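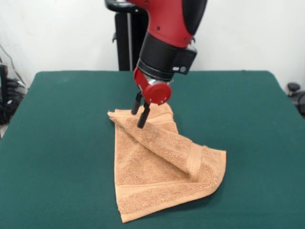 Figure 3. Arm and gripper over a cloth-covered table, towel held at one corner fold.

3 Planning and ordering a towel handling station

This section is for the person who prepares the purchase request. Read it before asking Wenedside for a quotation. Mounting and wiring are dealt with in section 4, gripper set-up in section 5.

3.1 Before you start

Have the following to hand:
- a floor plan with doors, sockets and fixed furniture marked
- one item of each kind of linen to be handled, washed at least once
- the name of the person who will sign the acceptance sheet

Note: New towels are stiffer than washed ones. Do not size the gripper or the table on unwashed stock.

3.2 Setting the size of the station

1. Lay the largest item flat on a bench and measure it along both edges and across the diagonal.
2. Add the clearance given in the arm data sheet on all sides. The result is the smallest usable table top.
3. Check the reach of the arm against the far corners of that table top. Measure reach with the gripper fitted and pointing down, as in Figure 3. Reach quoted for a bare wrist is longer and must not be used.
4. Measure the height from the table to the highest point of the arm in its parked position. Compare this with the ceiling, lights and any pipework.
5. Mark the cable route on the floor plan. Cables must not cross a walkway.

Caution: Do not reduce the table to fit the room. If the table and clearance do not fit, choose another room or a smaller range of linen.

3.3 Choosing the table covering

A plain, matt cloth in a colour well away from the linen is recommended. The set-up in Figure 3 uses a dark green cloth under a peach-orange towel. White linen may be used on the same cloth. Dark green or black linen may not; order a second, lighter cover.

Order three covers for each table: one in use, one in the wash and one spare. Covers are listed under Sundries on the Wenedside order form and are not part of the arm price.

3.4 Preparing the budget

1. Enter the arm, gripper and controller on line 1. The Honow package includes all of them. If you are buying the Avram package, enter the controller separately on line 2.
2. Enter the table, stand and covers on line 3.
3. Enter spare gripper fingers on line 4. Allow two sets for the first year. Fingers are wearing parts and are not covered by the warranty.
4. Enter the Proren software licence on line 5. The licence is charged yearly at 652 euros per arm. Show it as a running cost.
5. Enter guarding, electrical work and the risk assessment on line 6. These are bought locally and do not appear on our quotation.
6. Enter staff time for set-up and training. Allow seven working days for one person.
7. Add freight and, where it applies, import duty.

Note: Linen for trials is often left out. Set aside a fixed batch, mark it and do not return it to general stock until acceptance is signed.

Caution: Do not order a second arm on the strength of a trial with one kind of item. Hems, pile and weight all affect the grip. Repeat the trial with every item on the list from 3.1.

3.5 Ordering

1. Send the floor plan, linen measurements and completed budget sheet to Wenedside, marked for the attention of Margareta Sârbu, Applications.
2. Wait for the layout drawing. Check the table size and parked height against your own figures.
3. Return the signed drawing with the purchase order. Work does not start on an unsigned drawing.

Delivery takes more than three months for orders placed in July, when the works closes for part of the month. Changes to the table size after the drawing is signed are charged as a new order.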